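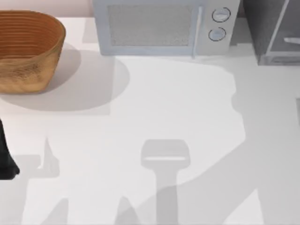 Simulated break room counter, bimanual setup, top view. Left gripper tip at the edge of the work area; basket and microwave along the back.

Hinside Counter Tasks: data card

Version 3, released Jul 24, 2020
Maintainer: Paora Sheehan
Workplace review: Raelene Bolger

Summary

Hinside Counter Tasks is a set of 500 simulated episodes of two robot arms working at a kitchen counter. It was built for Sadero, a contract catering firm that plans to move part of its break room service to a fixed two-arm station. The data is used to train and check control policies before anything runs on the Hinds site.

Contents

- 500 episodes across 14 tasks
- Rendered video, joint positions and gripper state for both arms
- One plain-text instruction per episode
- Task list and split file (tasks.txt, splits.txt)

Tasks cover opening and closing the microwave, setting its knobs, moving items to and from the basket, and clearing the counter. Episodes were recorded by teleoperation in the simulator. The operators were 26 Sadero kitchen staff, working in paid hours after a half-day of training. Operator names are not stored. Episode order is shuffled so that shift patterns can't be recovered.

Lighting

Arm shadows are rendered and left in. They fall across large parts of the counter and change the apparent color of the surface. Policies trained on version 2, which had flat lighting, often treated a shadow edge as an object edge. Do not mix the two versions without relabeling.

Effect on jobs

The station takes over reheating and counter clearing between meals. It does not cover food preparation, deliveries, cash handling or deep cleaning. Under the plan agreed at Hinds in January:

- Break room attendants move to prep and front counter at the same pay grade.
- One attendant per shift is trained as station lead and can stop the arms at any time.
- Stops are logged by station. They are not logged by person and may not be used in reviews.
- Teleoperation counts as regular work.

Staff asked for the slow return motion used in tasks 3 and 14. Cycle time is longer as a result. The timing targets in tasks.txt already include it.

Known limits

No people appear in any episode. The data says nothing about how a policy behaves with a hand in the work area, and it must not be used as safety evidence. Liquids are not simulated. Only one counter layout is included.

Use

Load with the Binarside reader, version 3 or later. Older readers drop the right gripper channel without a warning. Report errors to Paora Sheehan with the episode number. Questions on staffing or the Hinds plan go to Raelene Bolger.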